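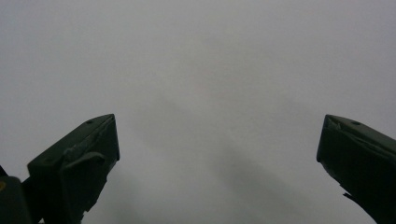

Section 4: Setting Up Your Milodar Sourdough Proofing Box

If you've read the first three sections you already know I wrote this guide for my baking group in Zoltville, and that it got longer every time somebody called me with a question. Section 3 was all unpacking and checking the parts. By now you should have the box, the lid, the heater plate, the wire rack, the little water tray and the thermometer with the cord on it. If the cord on yours is gray instead of black, you have the older kind, and I'll point out where that matters (it's only in two spots).

Read the whole section through once before you plug anything in. I know, I never do that either. But step 5 has a wait in it, and you don't want a bowl of dough sitting on the counter while you find that out.

4.1 Picking a spot

The box likes to live somewhere boring. Mine spent its first winter on top of the fridge, and the temperature wandered all over the place. Then I moved it to the sideboard in the dining room and it settled right down.

Keep it away from the stove, out of direct sun, and not under a window you open a lot. Leave a hand's width of space behind it so the cord isn't bent hard against the wall. A plain kitchen counter is fine. So is a sturdy shelf, as long as you can lift the lid straight up without hitting the shelf above. Pentti Rissanen has his in a pantry closet with the door open and makes better rye than any of us, so I won't argue with closets!

CAUTION: Don't set the box on a folded towel or a blanket. The feet let air move under the heater plate, and the plate shouldn't be smothered.

4.2 First warm-up, no dough

1. Wipe the inside of the box with a damp cloth and a drop of dish soap, then again with plain water. Dry it well.

2. Set the heater plate in the bottom with the ribbed side up. It drops into place when it's turned the right way. If it rocks, turn it end for end and try again.

3. Feed the plug end of the cord out through the notch in the back wall. On the older kind the notch is on the left side, and the cord has to go in with the flat face down.

4. Put the rack in over the plate. Leave the water tray out for now.

5. Close the lid, plug in, turn the dial to 2 and walk away for an hour. You may get a warm, dusty smell the first time. Mine had it, and it was gone by the second use.

6. After the hour, open the lid and hold your hand over the rack. It should feel like a warm room. If it feels like nothing at all, check that the plug is pushed all the way in at the box end as well as the wall end (I've driven over to two different houses for that one).

Note: the light on the dial goes off and on while the box is running. It goes off whenever the heater is resting, so an unlit dial doesn't mean the box has quit.

4.3 Placing the thermometer

Where you put the thermometer changes what it tells you, and this is the part most of my phone calls are about.

1. Clip the thermometer to the rack halfway between the middle and the side wall. Don't let the tip touch the rack or the wall.

2. Run its cord out over the front edge, then close the lid gently on top of it. There's a shallow dip in the rim for this. The older kind has no dip, so just lay the cord at a corner, where the lid is loosest.

3. Wait until the reading has stayed put for a good while before you believe it. I go and feed the cat, fold some laundry, and then look.

4. Write down what you get at each dial setting. The dial numbers are not degrees, and 4 on my box is not the same as 4 on yours. I keep my numbers on a piece of masking tape on the lid.

If you're hunting for one setting to start with, set the dial to 4 and aim for the high seventies Fahrenheit. That's where my everyday white loaf is happiest. Aino Turunen runs hers cooler and lets everything go overnight, and her crumb is gorgeous, so once you've got your numbers, play around.

4.4 Using the water tray

The tray keeps the top of the dough from drying out. You want it for rolls and for anything proofing uncovered. You can skip it if your bowl has its own lid or a snug cover.

1. Fill the tray halfway with warm tap water. Carry it level, and fill it at the sink, please, and never from a jug over the plugged-in box.

2. Slide it under the rack, at the end away from the cord.

3. Take it out and empty it every single time you finish. I left mine in over a long weekend in November and the smell taught me a lesson.

CAUTION: If water gets onto the heater plate, unplug at the wall first, then lift everything out and let the plate dry overnight. Don't try to dry it by switching it on.

4.5 Your first dough

Please don't make it a fancy one. Use something you've baked plenty of times, so the box is the only new thing in the room. Warm the box up before you start mixing, and put the dough in a bowl with lots of headroom, because it will move faster than you're used to. Mine climbed out of the bowl and glued itself to the lid on day one. A soak in cool water got it off (hot water just cooks it on).

Start checking at half the time your recipe gives. Poke it with a floured finger; if the dent fills in slowly, shape it and get going. If it springs straight back, close the lid and give it longer.

A 6-inch banneton fits with room to spare. Two of them fit side by side if you take the thermometer clip off and hang it from the end of the rack. The long oval ones don't fit at all, sorry, I've tried every angle.

4.6 Spare parts

Racks and trays come from Laaksonen, the kitchen shop in Ivbridge. Ask at the back counter for part 328 if you need the tray. They don't stock the gray cord anymore, so if you have the older kind, be nice to it and wind it loosely when you put the box away.

Section 5 covers cleaning, and what to do about a lid that's gone cloudy.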